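Descaling, again, and a conductivity meter

The kettle in our flat takes 11 minutes to descale with citric acid if the water goes in at a full boil, and most of an evening if it goes in cold and gets forgotten. I have done both this month. The second one was what finally pushed me to find out what is in the tap water.

We moved to Hemel in November. The old place was on soft water from the reservoir and I never gave it a thought. Here the shower glass goes white in a week, soap doesn't lather much, and the first coffee I made tasted of chalk and very little else. I blamed the beans, then the grinder. I bought a second bag of the same beans, which was a waste of money, and then used a bottle of supermarket water and got the cup I was used to.

So I bought a cheap conductivity meter. It reads in microsiemens per centimeter and converts to parts per million using a fixed factor, which you should ignore. The factor assumes a particular mix of salts, and your tap does not have that mix. Two meters with different factors will give you two different ppm figures for the same glass of water and agree perfectly on the conductivity. If you write anything down, write down the microsiemens and the temperature.

A conductivity meter also doesn't measure hardness. It measures how well the water carries current, and sodium does that as happily as calcium. A house with a salt-based softener can have a high reading and no scale at all. For hardness you need a drop test: fill the little tube to the line, add the reagent one drop at a time, swirl, and stop when the color changes. Each drop is worth a set amount per the leaflet. The kit I have is the Tisov one, with two bottles, one for general hardness and one for carbonate hardness (alkalinity, in practice). Carbonate hardness is the one that matters for both kettles and coffee, and it's the one people skip.

My general hardness came out at 388 ppm as calcium carbonate. The utility's report for the zone gives 400, which is closer than I expected from a kit with a tube the size of my little finger. Alkalinity was high as well, and that explained the coffee. Bicarbonate neutralizes the acids in the cup, so a bright light roast comes out flat. Darker roasts put up with it better.

A few notes on doing the drop test properly, since the leaflet is thin. Rinse the tube with the water you are about to test, twice. Hold the bottle straight down, because a tilted bottle gives smaller drops. Look at the color against white paper in daylight. Near the end point the color goes muddy for a drop or two before it turns, and you want the full turn. Run it twice. If the two runs differ by more than one drop, run it a third time and throw out the odd one. 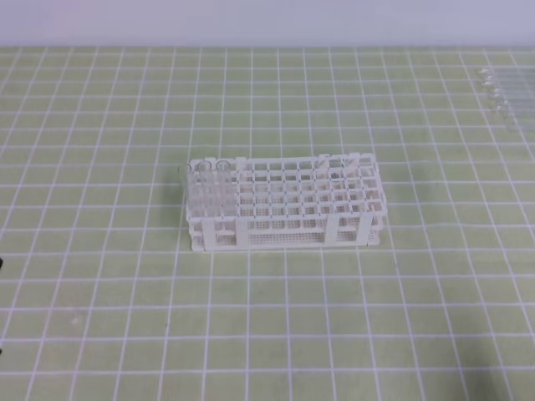 The jug filter was next. I tried the Zostelen cartridge, which is an ion exchange resin with some carbon in it. Fresh out of the wrapper it brought alkalinity down to 47 ppm, and the coffee was good, if a little thin. By the third week the number had crept up and the kettle had its white film again. The indicator on the lid is a timer and knows nothing about the water going through it. With water this hard I would expect to change the cartridge well before it asks.

What I do now is blend. One part tap to a few parts distilled, mixed in a big bottle, tested with the drops on Monday when I make up the batch. It is more fiddly than the jug, and carrying distilled water up the stairs is dull work, but the result is the same every time. The beans are from Teshome, a medium roast, same grind setting as before the move.

The shower glass I have not solved. Vinegar works and smells. A squeegee works if everyone in the household uses it – ours hangs on the hook, mostly dry. I have a quote for a softener that I haven't opened yet.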